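五月，下午四点二十，Jorkinport 这边，分拣间隔壁

先记正事，免得一会儿又被叫走。

Orkon 的臂今天上午跑了两轮，下午跑了一轮半，那半轮是因为网线被推车轮子压了一下，控制端掉线，重连之后手爪的零位偏了，我嫌麻烦就没接着跑，等于白搭二十分钟。线槽的事我上个月就写过一次，再写一次：谁有空谁买，地上走的线都要收进槽里，发票给我。

累计的示教条数到今天中午是 728 条，能用的我还没筛完。Mirela 昨晚发消息说她那边按“抓起—移开—放下”切段的脚本改好了，切完之后每段前后各多留一秒，省得像上次那样一抬手就断掉。我试了一小批，切得挺干净，只有几条放下的动作特别慢的会被切成两段（慢的那几条都是我录的，我承认，我那天手腕疼）。

好，下面是我真正想记的东西，可能有点啰嗦，反正这本子也没人嫌长。

今天午饭和分拣间的几位大姐一起吃的，聊到“机器来了之后活儿到底变成什么样”。给以后翻到这页的新同事交代一下背景：Azimi 做的是厨房用具和餐桌用品的租赁，拍摄、婚宴、样板间、烹饪教室都来借，借出去是一箱一箱配好的，还回来就什么样都有了，勺子塞在锅里，垫子和餐巾裹在一起，有时候还夹着人家自己家的开瓶器。还回来的东西先洗，洗完之后要一件件认出来，放到对的格子里，格子上有编号，现在在用的编号是 246 个。以前这一步全靠人，现在还是大半靠人，我们这台臂只管最前面那一小段，就是把桌上混着的东西分开，一件一件递到人手边的托盘里。

听着简单吧！我刚来的时候也觉得简单。

难的地方在于，东西跟东西是叠着来的。单独一把汤勺放在光桌面上，抓起来没什么可说的，位置对了、角度对了，手爪一合就行。可是还回来的东西很少老老实实单独躺着，汤勺常常压着隔热垫，勺柄翘着，你一碰勺头它就转，转完了柄换了方向，刚才算好的抓取点就没用了。塑料勺还特别亮，灯一打，勺沿上一条光，勺肚子里面黑乎乎一团，深度这一路在那个位置经常给你一堆空洞，算法就以为那儿什么也没有，兴冲冲往里伸。藤编的东西又是另一种麻烦，到处是孔，边上一圈一圈的，手爪尖很容易钩进去，一提，连勺带垫一起上来了，晃晃悠悠的，旁边的人看着都紧张。

我们最近这一批练的就是这种组合，勺子配垫子，夹勺沿还是夹勺柄，从哪个方向进，进多深。我的习惯是两个指头张开，一里一外跨着勺沿进去，夹壁，不夹柄。Mirela 不同意，她觉得夹柄通用，以后换成木铲、漏勺、打蛋器都能接着用同一套动作，夹沿只对有碗的东西有效。她说得有道理，但夹柄在柄特别长的时候力臂太大，勺头往下一坠，手爪里就打滑，我录的那些夹柄的条子里打滑的真不少。我们俩为这个在走廊里站着讲了好久，咖啡都凉了，最后决定两种都录，分开打标签，练完了比。 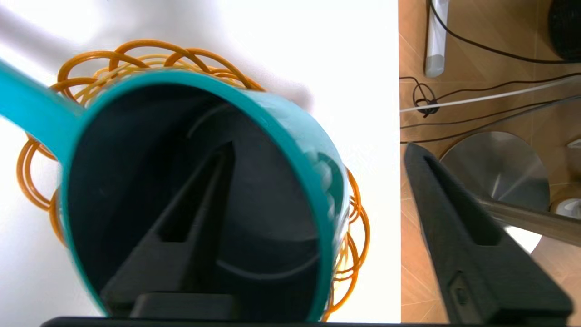 说回午饭。最有意思的是负责认格子的那位大姐（她不让我写名字，那我就叫她 A 姐），她说臂来了之后她最大的感觉是“手闲了，眼睛更累了”。以前她一边翻一边认，手一摸就知道是哪家的勺子，分量、边上的毛刺、柄尾巴那个孔大还是小，手比眼睛先认出来。现在东西是一件件摆到托盘里递过来的，她不用翻了，光看，反而觉得慢半拍。她说得特别形象：像人家把菜夹到你碗里，你还得低头看看是什么。

我当时筷子都停了。我们做这套东西的时候，脑子里想的全是抓取成功率、每件用时、掉落次数，从来没想过“翻”这个动作本身是她认东西的一部分。我们把翻省掉了，顺手把她的一半信息也省掉了。

她提了个办法，我觉得可以试：托盘不要放那么远，放到她左手能直接够着的地方，她想摸就摸。现在托盘的位置是我们定的，定在那儿纯粹是为了让臂的行程短一点，少转一个关节。往她那边挪三十厘米，每件会多花一点时间，但如果她认得快了，整条线不一定慢。明天就挪，挪完跑一天看看。安全围栏的边界也得跟着改，这个要先跟 Jatham 那边报一下，他们管审批，不报就挪的话上次那种邮件又要来一封，那封邮件我现在想起来还头皮发麻。

另一位坐在旁边的 B 姐讲的是别的。她关心的是节奏。以前洗好的东西送过来，堆在桌上，大家看堆的高矮就知道自己要快一点还是可以慢一点，累了就站起来倒杯水，回来接着干，堆在那儿等你。现在臂是匀速递的，一件完了又一件，她说她老觉得有人在催她，虽然她知道暂停按钮就在手边（她一次都没按过！我问她为什么不按，她说按了怕你们那边记录上不好看）。

这个我得认真记下来。我们的日志里确实有“人工暂停次数”这一项，当初加进去是为了查故障，谁按的、什么时候按的，都有。我跟她说这一项没人拿来考核谁，她点点头，但我看得出来她不太信，换我我也不信。日志写在那儿，今天不看不等于明年不看。

所以我回来以后第一件事就是跟 Mirela 商量，把暂停分成两种：一种是急停，照旧记，红的那个，跟安全有关，一个字段都不能少；另一种是“等一下”，不记人，不记时间，只让臂停在一个好看一点的姿势，等人点继续。Mirela 说技术上半天就能改完，麻烦的是要跟上面解释为什么少一项数据。我说那我来解释，反正我脸皮厚。

她还建议干脆别用按钮，改成看托盘：托盘里还有东西没拿走，臂就不递下一件，等着。这样人慢它就慢，人快它就快，不用谁来按什么。我越想越觉得这个好，跟以前看堆高矮是一个道理，节奏又回到坐在那儿的人手里。托盘底下加个称重片就能做，仓库里应该还有，上次做酒杯那个项目剩下的，在灰柜子第二层还是第三层，我去翻翻。

唯一要小心的是太轻的东西，比如那种薄薄的编织杯垫，称重片不一定有反应，那就会出现杯垫还在托盘里，臂以为空了，又扔一把勺子上去。先拿几个轻的试一下阈值再说。

再记一件，是关于“教”的。

示教这个活，到现在为止大部分是我和 Mirela 两个人录的，我们俩都不是干分拣出身的，抓东西的方式跟 A 姐她们差得远。上周有一回我手把手推着臂录，A 姐下班路过，看了一会儿，说你怎么这么拿勺子呀，你这样拿，勺里要是还有水不就全倒身上了。我说洗完烘过的，没水。她说有时候烘不透，勺窝里会存一点，我们都是先把勺头往下扣一下再拿走的。

扣一下！这么小一个动作，728 条里一条都没有。

我后来请她来录了一小段，公司那边同意算工时的（一开始说算“协助”，不算工时，我不干，扯了两天，现在算了）。她头一回推臂的时候特别僵，怕弄坏，肩膀都耸着，录到后来就顺了，还嫌臂的关节涩，说这胳膊该上油了。她录的那些，动作比我们的短，中间没有犹豫，抬起来之前手腕先翻一下，翻完再走。我回放的时候把她的和我的并排放在屏幕上，看着挺惭愧的，我在那儿磨磨蹭蹭对位置，人家已经放下了。

不过有个情况也得写清楚，她自己问了我，我没答好：教会它了，那我干什么去？

她问得很平常，就像问明天吃什么。我支支吾吾说现在还早，臂只会前面一小段，后面认格子、看缺口、挑裂的，都还得人。这话没错，但她问的是以后。我没有资格替公司答应什么，也不想拿漂亮话糊弄她。能查到的我去查了：Azimi 今年对分拣间的安排是人数不动，晚班取消，晚班的几位并到白天来，多出来的人手放到修补那边去，补漆、换柄、重新编松掉的藤垫子。修补以前一直外包，外包的价钱涨了，这个账大家都会算。明年怎么样，文件里没写，我就照实跟她讲没写。

晚班取消这件事，大家反应不一样。B 姐高兴得不行，她孩子小，晚班一直是她的心病。但也有人不高兴，晚班有补贴，少了那一份，每个月差着一截呢。这些在我们的项目报告里是看不见的，报告上只有“夜间作业减少”，后面打个勾，好像是桩纯粹的好事。我准备在下一版里把补贴的事写进去，写在正文里，不放附录。会不会被删掉另说。

修补那边我昨天去看了一眼。两张长桌，一盏特别亮的灯，有位师傅在教两个原来上晚班的人编垫子的边，一圈一圈绕，绕到最后收口最难，要把头藏进去不露出来。我站着看了好一会儿，看入迷了（差点忘了自己是来量桌子高度的）。其中一个年轻人说，比分拣有意思，就是费指甲。另一个没说话，一直在拆了重来。我问师傅多久能上手，师傅说看人，有的人手快，有的人手笨，手笨的编得反而结实。

顺便问了一句垫子松成什么样算报废，因为臂钩进去一拽，肯定会有损伤，我得知道我们的机器每天在给他们制造多少活。师傅说目前没看出来哪些是机器拽的哪些是客人弄的，让我以后把臂碰过又出了问题的单独放一筐，他看着就知道了。这主意太好了，早该问他。筐我已经拿过去了，贴了条子，写了我的分机号。

下面是几条零碎的数，省得我忘：

上午第一轮，进来 86 件，掉落和连带抓起的都在表里，我标了颜色，红的是钩住垫子的，蓝的是勺子转跑的。

第二轮我把进爪速度降了一档，红的明显少了，蓝的没怎么变。说明钩垫子跟速度有关系，勺子转跑跟速度关系不大，大概率还是接触点的问题，勺沿两边没有同时碰到，先碰的那边就把它推走了。下次试试先让一侧的指头靠上去贴住，再合另一侧，力给小一点。

最慢的一件花了 49 秒，是一把横在垫子上的勺，它试了好几次都觉得自己没抓稳，松开，退回去，再来。从外面看特别像一个人在超市里拿不定主意买哪个。B 姐在旁边看得直着急，伸手想帮它摆正，我赶紧喊停。这个要在班前会上再强调一次，人在围栏里面的时候手不能伸，哪怕它看起来傻乎乎的也不能伸，先按停。光讲估计没用，要给她们一个替代的办法，比如一根长柄的小拨杆挂在边上，停了以后拨一下再继续。拨杆也加到采购单里，和线槽一起。

反过来，看她想帮忙那个劲儿，我又觉得该给臂加一条：试了三次还不行就别试了，退开，亮灯，请人来。我们总想着让它自己解决，成功率好看，可是坐在旁边的人眼巴巴等 49 秒，比自己伸手拿一下累多了。三次这个数是我拍脑袋定的，Mirela 说两次，先按三次跑，跑完问 A 姐和 B 姐的意见，这种事她们说了算。

光线也要处理。中午太阳转过来以后，白桌面亮得厉害，靠里那边过曝，反光的勺沿糊成一片。我上午录的和下午录的看着像两个地方。一派意见是拉窗帘，固定灯光，数据干净；另一派（就我自己一派）是留着，分拣间那边本来就有大窗户，到了现场一样会晒。折中的办法是训练的时候都留，评估的时候分开报，晒的归晒的，不晒的归不晒的。窗帘这事还有个插曲，A 姐她们坚决反对分拣间拉窗帘，说一天就指着那点太阳了。那就不拉，机器去适应，没什么好讨论的。

Jatham 那边五月底之前要一份阶段说明，两页纸，写给不懂技术的人看。我打算这样分：前半页讲臂现在能干什么、干不了什么；后面一页半全讲人，托盘挪位置、暂停改法、示教算工时、晚班补贴、修补间。Mirela 看了提纲说比例是不是反了，我说没反，机器那点事半页够了。她笑了半天，然后在我的提纲上加了一行，要把“示教者”的署名问题也写进去，录了数据的人，名字该不该出现在项目名单里。我没想过，但她一说我就觉得应该，前提是本人愿意。A 姐连这本子里都不愿意写名字，那我得先去问她，别自作多情。

明天要做的：

挪托盘，先给 Jatham 发邮件，等回了再挪
找称重片，拿最轻的杯垫试
Mirela 改“等一下”那个暂停，改完我来测
请 A 姐再录一小时，重点录“扣一下”，她下午两点以后有空
买线槽、买拨杆
给修补间的师傅送手套，他说的那种薄的，露指尖

手爪指尖那层垫也该看看了，今天跑完摸着有点发滑，可能是洗涤剂残留，也可能就是磨的。我先拿酒精擦了，没换新的，下一位用之前麻烦再摸一下，觉得滑就换，备件在工具车最下面那个抽屉，抽屉有点卡，往上抬一点再拉。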